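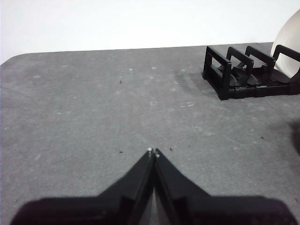 *Figure 12.1 A grey tabletop against a pale wall.*

## 12 Who Decides What Is for Dinner?

Most of us believe we choose our food. The supermarket is happy to let us. In the town of Sedgwick, shoppers at the Plevari store can pick from 44 kinds of breakfast cereal, made by 2 companies, and many leave feeling spoilt for choice.

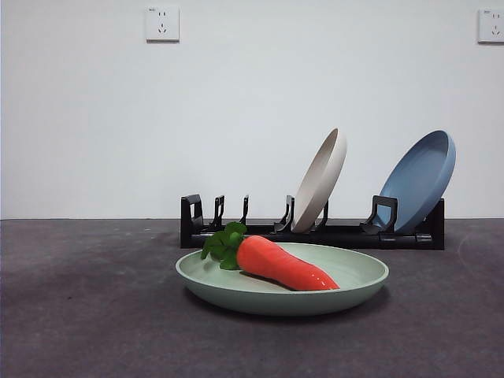

This chapter follows a plain loaf from the field to the Saturday sandwich. We ask who sets its price, who takes a share along the way, and why the farmer's share tends to be the crumbs. Section 12.2 compares Plevari with Stisia, a growers' co-operative whose meetings are longer than its harvests. Before reading on, write down where your last meal came from. "The fridge" will not earn full marks.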